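The little oil jar with the brush in it, after six months of pancakes

I had been buttering pans with a folded paper towel for most of my adult life and I was perfectly happy, and then my old pastry brush started shedding into the eggs. So in October I went looking for a replacement and came home with one of those small glass oil dispensers with the brush built into the lid. Mine is the Botance one. It was on the bottom shelf at Schwerdtfeger, the kitchen store with the terrible parking, between the salad spinners and a stack of marked-down pie tins.

I've used it nearly every day and a few of you asked in the comments on the griddle post what I thought, so let's get into it.

What you get

A short clear glass jar, a black lid with a tall knob on top, and a white silicone brush on a slim stem that lives down in the oil. When you lift the lid the brush comes up with it, you wipe it on the rim and off you go. No drip tray, no instructions except a tiny slip of paper telling you to wash it first (do wash it first, mine had a smell).

I paid less for it than I would for a decent sandwich, so keep that in mind when I start complaining.

Filling it

I buy my cooking oil in the big plastic bottles with the red cap, and pouring from one of those into a small jar is the part I was dreading. My first try was over the stove and I don't want to talk about it. Now I do it on the counter with nothing else going on. Jar flat on the granite, one hand around the glass, the big bottle tipped really low and slow so it doesn't glug. Keep the tissues within reach! 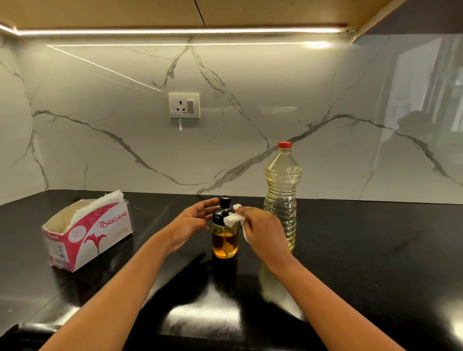

I only fill it partway. If you go too high, the brush comes out absolutely loaded and you end up with a puddle in the pan and a string of drips from there to the jar. Low is better, and you can always top it up. It also means the oil gets used before it goes stale, and in my house that was a problem with the taller pour-spout bottle I had before this one (the Skanorora, which I reviewed ages ago and was much too nice about).

One tip if you have a dark shiny counter like mine: put down a paper towel or be ready to wipe right away. Every drop shows. I spent the first couple of weeks chasing smears with a dish cloth and only making them bigger, and a dry tissue does a far better job on both the stone and the glass. Do the neck of the jar too, just under the lid, or your fingers will slide next time you pick it up.

Using it

This is where I got won over. Pancakes, dosas, grilled cheese, the tops of dinner rolls, a muffin tin with all those fiddly cups - the brush is soft and it gets oil into corners without leaving a lake. I'm definitely going through less oil than before, though I haven't measured and I'm not going to.

The silicone holds up fine on a warm skillet. I don't leave it sitting on a screaming hot one and I wouldn't suggest you do. It has kept all its bristles so far, and after the egg incident that's the thing I care about most.

It's less good for anything where you need a real pour. If you want two tablespoons of oil for a curry you'll be standing there dabbing like a fool. I keep the big bottle right next to it for that.

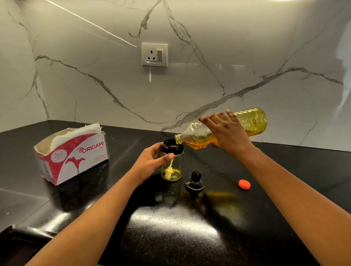 Plollosora left a comment on the griddle post saying hers went cloudy after a month and that the threads under the lid got so gummy she needed a rubber glove to open it. She now empties it completely between fills and lets everything dry overnight before any new oil goes in, and she says that fixed it.

I tried her way and she's right about the threads. Mine had started to get tacky and I'd been ignoring it. Hot water, plenty of dish soap, an old toothbrush around the collar, then leave it all upside down on a towel. The overnight part matters, I tried to rush it once with a hair dryer and still had little beads of water sitting under the new oil.

What bugs me

The lid. It's tall and a bit top-heavy when you stand it on the counter by itself, and with oily hands I've knocked it over more than once. I also wish the mouth of the jar were wider. Scraping the brush on the rim is fine for the first side, then you turn it and oil goes down the outside of the glass, and there you are wiping again.

And it's small! If you cook for a crowd you'll be refilling a lot. For two people and the occasional batch of rolls it's plenty.
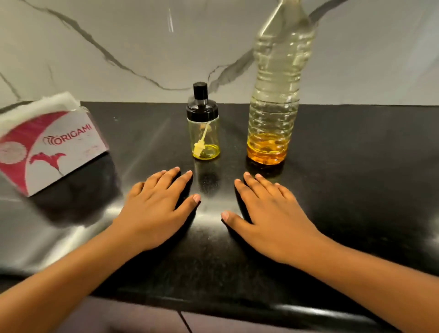 Would I buy it again?

Yes, and I nearly did, as a gift for my sister, until she told me she'd already copied me. If you fry a lot in deep oil, skip it. If you're mostly greasing pans and brushing bread, it's a cheap little thing that earns its few inches of counter. I'd give it four stars, with the missing one for the lid.

I've got garlic oil on my list to try in it next, just small amounts kept in the fridge and used up fast. If you've had trouble getting the garlic smell out of the silicone afterward, please tell me before I ruin mine.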